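Spring league, week whatever

Quick one because I have to be out the door by 6 and I still haven't found my shoes. The flat ones. The club is strict about shoes on the new mats and I already got a talking-to once this season.

So. Shuffleboard. Floor shuffleboard, the long cue kind, before anyone emails me again about the table game. We finished the Rundley doubles ladder last night and I am sore in places I did not know were involved in pushing a disc.

We came fourth. Out of 10 pairs, so I'm calling that respectable. Second half of the season was a lot better than the first, mostly because we stopped trying to be clever. For the first few weeks we kept going for the hide shot every single frame, tucking one behind a guard, and then knocking our own disc into the kitchen. Ten off. Every time. My partner kept a tally of the points we gave away like that and it came to 170. Over one season! You could win a match with that.

Final points for the season: 491. The pair above us had 10 more. I've been doing the math in the shower all day – one good frame, that's all it was.

The Hsieh court was the problem

Anyone who plays there knows. Court two drifts left from the far end, and it drifts more in the evening, or I think it does anyway. I lost two matches on it. Then I watched a couple from Zosari play it like they'd been born on it, aiming a full hand wide of the 8 and letting it come back. Never rushed. I went home and wrote that down on the back of a receipt: aim wide, slow down, quit looking at the score.

Did it help? A bit. Next match on two we put up 143 over two games, our best of the year by a mile, and I only shouted at a disc once.

Got a new cue as well. Sort of new, secondhand off the swap table in the hallway. Lighter than my old one and the head sits flatter. Took me three weeks to stop overshooting with it. Everything was going long, off the back, gone. If you change cues, do it in the off season and not in the middle of a ladder like I did. 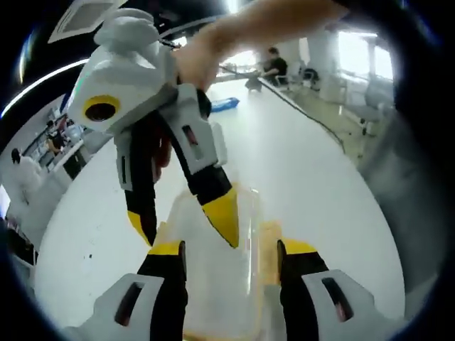

Things I'm fixing before fall

The follow through. I stop dead at the line like I've hit a wall, and the disc wobbles off. I know I'm doing it. I can feel it while I'm doing it.

Also wax, or beads, whatever your club calls them. There was a whole argument at Rundley over how much goes down and who does it, and half the games in May were started late because of it. Im staying out of that. I just want the same court at 7 that I practiced on at 5.

And waiting my turn better. I fidget when the other side is shooting. A very nice lady asked me to please stop tapping my cue, and she was right, and then she beat us by 30.

Singles or not

Sign up for the Raderano singles is open until the end of June. I keep going back and forth. Singles is a lot of walking, and you have no one to blame for the kitchen shots. But it's a short drive and the courts there are supposed to be the fastest in the county, plus they do the pie thing after. My partner already signed up, so we may end up playing each other, wich could get ugly.

Probably going to do it. I'll put the draw up when it comes out.

Found one shoe. Gotta go – practice is on court two, of course.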